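Bench notebook, back room, Thursday, February 15, 2024
Subject: bottles, and the blue basket by the penguin cabinet
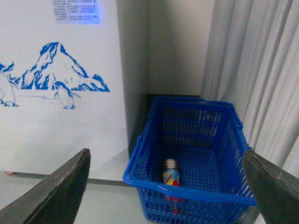 A basket is where bottles go to be forgotten, was the first response when I floated the plan over coffee, and could we please just buy a second crate like the one from January. We could not. The January crate has no bottom to speak of and the one before that went to the Meltden people with their samples still in it.

So, the blue basket. Large, plastic, lives on the floor between the white cabinet and the long curtains. As of now it has the status of an official object. Empties that are waiting for a rinse go in it. That's the whole system, and I have written it down here so that I can point at this page later in a hurt manner.

Background, for whoever inherits this notebook. We decant the Nomance cleaner into bottles of 500 ml because the drum is too heavy to tip over a test piece. The bottles come back from the benches in all sorts of states: rinsed, half rinsed, rinsed in spirit only. They used to come back to the windowsill. The windowsill holds up to 16 if you stand them like commuters, and then somebody draws the curtain and the outermost one goes down behind the radiator, where it joins its friends. I fished back there last week with a bent coat hanger and got two bottles, a pencil and the lid of something Flendero.

Rules, such as they are:

Caps off before a bottle goes in. A capped bottle looks full from standing height and I have now crossed the room for an empty one more often than I care to record.
Lay them down or stand them up, I don't mind. They all end up lying down.
No paper, no gloves, no lunch. The lunch rule is new as of Monday.
Basket goes to the sink when it is half full. Half is where the top bottle stops being able to roll. I tried three quarters and it was noisy.

Position. I tried the basket in three places before lunch. Under the bench it turned invisible at once and people went back to the sill. By the door it got kicked, mostly by me. Beside the cabinet it is in the way just enough to be noticed, and the mountain and penguins on the front make it easy to give directions. "Next to the penguins" has already been used twice without anyone laughing, so it's in the vocabulary.

The curtains do hang close on that side. If they start to drape into the basket I'll pin them back with the bulldog clip off the old calendar. Not doing it yet. I have a feeling about clips and fabric in this room, going back to the business with the lab coat.

Rinse test, since I was at the sink anyway. Old routine was hot water until it felt like enough. Timed myself doing that on three bottles and got 74 seconds for the slowest one, most of it spent looking out of the window. Then tried a short fill, cap on, shake, empty, repeat once. 55 seconds including finding the cap, which had gone into my pocket. Couldn't smell cleaner in either batch afterward, though my nose has been no use since the Estrella varnish trial and I'd like someone else's opinion. Left both lots upside down on the rack with masking tape on the bases, O for old and S for shake.

Note to self: O on masking tape looks like a zero and S looks like a five. Use words.

Labels are the other sore point. The printed ones slide off in hot water and block the strainer, the handwritten ones stay on forever, including through a change of contents. Tried a wax pencil straight on the plastic. Writes well, wipes off with a dry thumb, so it will also wipe off in a dry hand. Might do for the empties. Not for anything with cleaner in it, and please don't test this on my behalf.

Later, same day. Got asked whether the basket is for caps too. No. Caps go in the jam jar on the shelf over the sink. Got asked where the jam jar is. Washed, dried and put away with the mugs, by me, in a fit of tidiness. Back on the shelf now, with tape on it saying CAPS in words.

To do:
second strainer for the sink, the fine kind
sniff check on both rinse lots, by someone with a working nose
wax pencil, see if a blunter one holds better
retrieve the rest from behind the radiator, longer hanger
ask Meltden about the crate, politely this time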